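Farouk Two-Part Repair Adhesive for Ceramics
Section 4: Joining and Finishing

Please read Section 3 (Cleaning the Pieces) before you begin. If the broken edges have dust, grease or old glue, the joint will be weak and you will need to open it again.

4.1 What you need

Adhesive part A (clear tube)
Adhesive part B (amber tube)
Mixing card and wooden stick, both in the box
Gold finishing powder, in the small jar
Fine brush
Paper tape
Sandpaper, grit 800 and grit 1000
A deep tray filled with dry rice or sand
Gloves

The sandpaper is not in the box. Any paper for wet use is good. The Landico edition of the kit contains no brush, so buy one with short hair, size 0 or 1.

4.2 Dry fitting

1. Put all pieces on a soft towel with the outside facing up.
2. Build the object without adhesive, and hold it with paper tape. Begin from the base and go up.
3. Write a number on the tape of each piece in the order you placed it.
4. Look if the last piece can enter. With some breaks, the last piece is locked out by its neighbors. In this case change the order and try again.
5. Take everything apart. Leave the numbered tape on the pieces.

Note: Do not skip the dry fitting, even for a break of only three pieces. After the adhesive is mixed, you have no time to think about the order.

4.3 Mixing

1. Put on the gloves.
2. Press out a line of part A on the mixing card, as long as your thumbnail. Press out a line of part B of the same length beside it.
3. Mix with the stick for one full minute. The color must be even, without streaks.
4. Add gold powder, one small spoon tip at a time, until the mixture looks like thick honey.

The mixture stays workable for 11 minutes at normal room temperature. In a warm kitchen this time is shorter. Mix a small quantity and repeat it when you need more.

Caution: Part B can irritate the skin. If it touches you, wash with soap and plenty of water. Do not use solvent on the skin.

4.4 Joining

1. Put a thin line of adhesive on one edge only. Do not cover both edges.
2. Press the two pieces together and hold them for two minutes. A little adhesive must come out along the whole joint. If it comes out only in places, open the joint and add more.
3. Put the joined pieces in the tray of rice or sand, with the new joint horizontal, so that the weight of the upper piece closes the joint.
4. Wait one hour before you add the next piece.
5. Continue in your numbered order.

Note: Do not remove the adhesive which came out. It is the base for the raised line in 4.6.
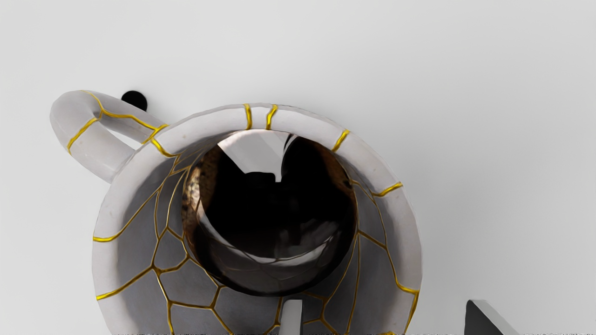 4.5 Handles. A handle carries the load of the full cup, and for this reason it is treated separately from the wall. Close the wall first and let it rest overnight. If the handle is itself in several pieces, join these pieces flat on the towel before you bring the handle to the cup. A crack can also go along the length of a handle, like the long gold seam on the mug in the illustration, which bends with the loop. For such a crack put the adhesive in short parts, from the middle to each end, and wrap the tape in a spiral over it. Support the handle from below with rice – never hang the cup by it while the adhesive is soft. Wait two days before you lift the cup by its handle, even empty.

4.6 Making the gold line

1. When the object is complete, wait 24 hours and remove the tape.
2. Wet the grit 800 paper and sand the joint lightly until you feel no sharp points. Repeat with grit 1000. Stay on the line; the glaze beside it becomes dull if you sand it.
3. Rinse with water and dry well.
4. Mix a fresh, small quantity of adhesive, this time without powder.
5. Draw it over the joint with the fine brush. Work on a length of one finger at a time.
6. Wait five minutes. The line must be sticky but must not move.
7. Drop dry gold powder over the line from the tip of the brush. Do not rub.
8. After one day, take away the loose powder with a clean, dry brush.

If the line is too thin, repeat steps 4 to 8. Two thin layers look better than one thick layer, which can run down on a vertical wall.

4.7 Full hardening and use

Leave the object for seven days in a dry place. In December or in other cold months, allow ten days if the room is not heated.

Caution: The repaired object is for decoration only. Do not eat or drink from it. Do not put it in the microwave, the oven or the dishwasher. Wash by hand with a soft cloth – lukewarm water only.

4.8 Spare parts

Gold powder, small jar: order number 790
Parts A and B, pair of tubes: order in the Gosta refill pack
Mixing cards: any smooth card with a plastic surface can be used

Text of this section revised by Remo Palumbo, Sun 6 May. Continue with Section 5, Filling Missing Chips.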